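How does a small soccer club work?
A quick guide for kids

You know the giant clubs on TV. But most soccer clubs are tiny! A field, a fence, a snack window. Some are semi-pro, so the players get a little money and also have regular jobs. Teacher, bus driver, baker. Training after work, in the dark in November, often in the rain.

Take Makholm Town. Their ground is called Vovutgate and it has 322 seats. Everyone else stands. Their best crowd ever was 555 people, for a cup game against Wendeck Rovers. They lost. Still a great night - people there still talk about it.

Where does the money come from?
Tickets. Snacks. Raffles. And a sponsor, a company that pays to put it's name on the shirts. Makholm has De Graaf, a bakery. Free rolls after home games too, lucky them.

What is a league?
A group of teams that all play each other. Win = 3 points. Tie = 1 point. Lose = nothing, sorry. Finish near the top and you might go up to a harder league. That's promotion. Finish at the bottom and you can go down. That's relegation.

Why do good players leave?
Bigger clubs come looking. They send scouts, people who watch games and write notes. If they like a player they make an offer. Zinash Abera started at Makholm at 5 years old, in the under-6 team, and got her first adult game at sixteen. Two bigger clubs asked about her that same summer. She picked one. The coach had to find a new winger, fast.

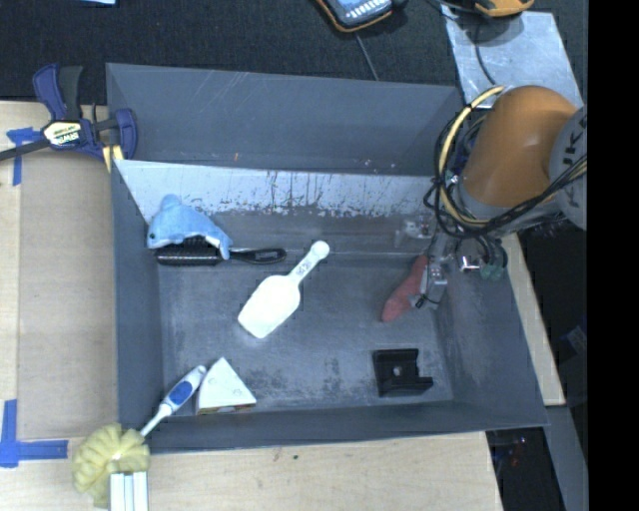 Who picks the team?
The head coach does, usually a day or so before the game. Injuries can change the plan right up untill kickoff.

Want to see a game? Look up the small club near you. Kids often get in cheap, and you can stand right behind the goal. Bring a hat. Bring a grownup too.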